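**Ticket 415: Cell 2 does not finish the "gear and rail" chore without a person**

Opened: 1 November 2023
Site: Lolton workshop, back room
Equipment: two-arm bench cell, Heklow control software
Status: open, waiting for Heklow on one point

### What we want from the cell

I write this ticket for the support desk at Heklow, and I put a copy in our own folder so that the evening shift can read it. English is my third language, so please ask if a sentence is not clear.

We are a small repair shop. We rebuild feeders and small conveyors for bakeries and for packing rooms. When a rail comes back to us, it must be cleared of old scraps, the small hardware must be taken off, and the gear must be lifted away and put to the side for inspection. A person does this while thinking of dinner. It is dull work, and in October we decided to try if the cell can take it over for the last part of the day, when our hands are tired.

So the chore has three steps:

1. Clear the small things from the rail.
2. Lift the gear.
3. Leave the rail free for the person who comes next.

Step 2 goes well, which surprised me. Step 3 is only the result of the other two. The problem is step 1.

### Symptom

The arm goes to the rail, it comes down, it closes, and it goes up again. In the software the pick is marked as "success". Then I look at the rail and the white scrap is still lying there. Sometimes it has moved a little along the groove. One time it was hanging on the fingertip and fell down again on the way to the tray, and this was also marked as "success".

With screws the result is better but not good. A screw that lies across the groove is picked nearly always. A screw that sits in the groove is pushed along it like a train.
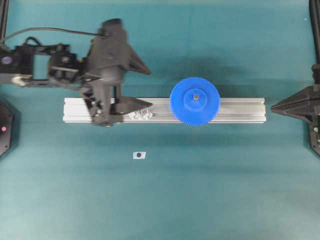

The same job file was used for all the tests below. I changed one thing at a time and wrote down the result before I changed the next. The gear was the big one in blue plastic, and the rail was a grooved aluminum profile of the common kind. Please do not ask me to test with a foam block. We know that it can pick a foam block.

### What I tried

**Test A. Calibration.** I ran the full calibration from the menu and then the short one. Both passed. Afterwards I sent the fingertips to a known point on the bench and they arrived correctly, as far as my eye can judge. No change in the symptom.

**Test B. Lower approach.** In the job file the fingers stop 3 mm above the top of the rail. I think this was a good idea from somebody who was afraid of scratches. For a flat scrap it is too high, because the fingers close over it. I made the stop height smaller. Now the scraps were touched more often, but the force limit stopped the arm when a fingertip came on the raised lip of the groove. The software then shows "unexpected contact" and waits for a person. So I exchanged one problem for another, and the second one is louder.

**Test C. Slower closing.** I reduced the closing speed to half. A crumpled scrap is light and I believed that the air or the first touch was moving it. There was a small improvement with the larger scraps. With the little ones I could not see a difference.

**Test D. Other light.** The rail is shiny and the bench lamp is strong. I turned the lamp to the wall and ran the same job. The software found the scraps more surely, and it did not any more take the bright edge of the rail for an object. I recommend this to everybody, it costs nothing. But finding was not our main problem. The arm goes to the right place and then does not take the thing.

**Test E. Picking from the other side.** I told the job to use the other arm for the scraps. The result was the same. From this I conclude that it is not one bad motor or one bent finger.

**Test F. Tape on the fingers.** I put a strip of rubber tape on the inner faces. It was the best result of all, for one evening. Then the tape collected dust and a scrap stayed glued to it, and the arm carried this scrap to the tray and back again many times with great patience. I took the tape off.

### About the gear

I must be fair and write also what works. We ran the gear lift 300 times during October, and the gear was dropped only when the job had started with the gear in a wrong place. The hub in the middle is a nice thing for a gripper to hold. It is high, it is round, and it does not mind a little error. If all objects in the world had a hub, I would not need to write this ticket.

One remark only. The teeth of the gear are fine, and the job must not touch them. In the first version of the file the arm came in low from the side, and Elsie Whitlock, who leads our assembly bench, stopped it by hand before contact. We now come from above. Please keep this if you send us a new file.
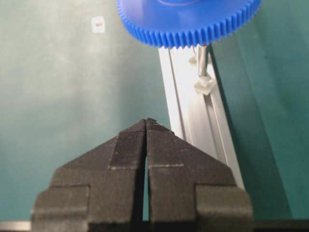 The wrist view helps us with this approach, and I would like that it is possible to save it together with the error message. At the moment the error window covers it. When the operator presses "OK", the message is gone and the view shows already the next move, so we do not know what the arm saw when it failed.

### Answer from Heklow support (copied from the e-mail)

> Thank you for the very complete report. Your calibration results look normal to us. The "success" message is based on the gripper reporting that it has closed. It doesn't check whether anything is between the fingers. For thin or soft objects, this will give you false results. There is an optional check called "look again after pick" in the advanced menu. Please turn it on and let us know what you see. We would also suggest leaving the stop height at the original value for now.

### My reply and the next tests

I thank you for the quick answer. It explains much. I want to say politely that "success" is a strong word for "the fingers have closed". Our operators are reading this word and they go home.

**Test G. "Look again after pick" on, original stop height.** Now the software reports the failed picks honestly. It tries again, and after several tries it gives up and asks for a person. This is much better for trust. It is not better for the work: the job takes longer than a person needs, and at the end the person is called anyway.

**Test H. "Look again" on, lower stop height, lamp turned to the wall.** This is the best combination without tape. Larger crumpled scraps go to the tray in most runs. The contact error still comes on the lip of the groove, but less often when the fingers are turned so that they close across the rail.

**Test I. Screws in the groove.** No real improvement. A person uses a fingernail, lifts one end and takes it. The fingers of our cell are thick compared with a fingernail, and nothing in the settings can change this. I asked the parts supplier at Drultside if they sell a narrower tip. They have one from the Khattak range which is said to last 3000 hours, but they could not tell me if it fits our gripper. 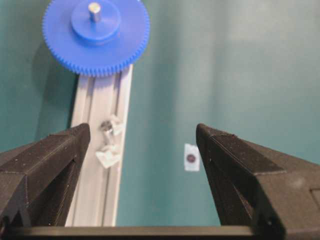 I asked also Elsie for her opinion, and I write it here as she gave it to me: "It can have the gears tomorrow. I would keep the scraps and the screws with us, and I would not buy anything yet." She has done this bench for longer than I am in the company, so I take it seriously. My own opinion is a bit more friendly to the machine. I have seen the scrap picks become better in a few evenings only from lamp and height, and I do not believe we are at the end.

### How we use the cell until this is solved

For the evening shift, please follow this:

- Brush the rail by hand before you start the job. Take out every screw from the groove.
- Turn the bench lamp to the wall.
- Start the file "gear lift only". Do not start "full clear", even if it is on top of the list.
- If you see "unexpected contact", do not press "OK" at once. Take a photo of the window with your phone and write what was on the rail.
- Do not put tape on the fingers. I know that it works for one evening.

### Questions that are open for Heklow

1. Can the word "success" be changed to something more modest, or hidden when "look again" is off?
2. Is it possible to save the wrist view with the error?
3. Can the force limit be different for the first touch and for the closing? I think that a soft first touch on the lip should be allowed, and the arm could then go up a little and continue.
4. Does the narrow Khattak tip fit, and must we calibrate again after the change?

Number 3 is for me the most important. Number 1 is the most important for Elsie.

### Last entry

Heklow confirmed that the first two questions are passed to their software team, without a promise for the time. For the force limit they will send a test file. They do not know about the Khattak tip, and I have asked Drultside to lend us a pair so that we can hold it against the mount.

I leave the ticket open. When the test file comes I will run it with the same gear and with scraps of the same kind, and I will write the results under Test J.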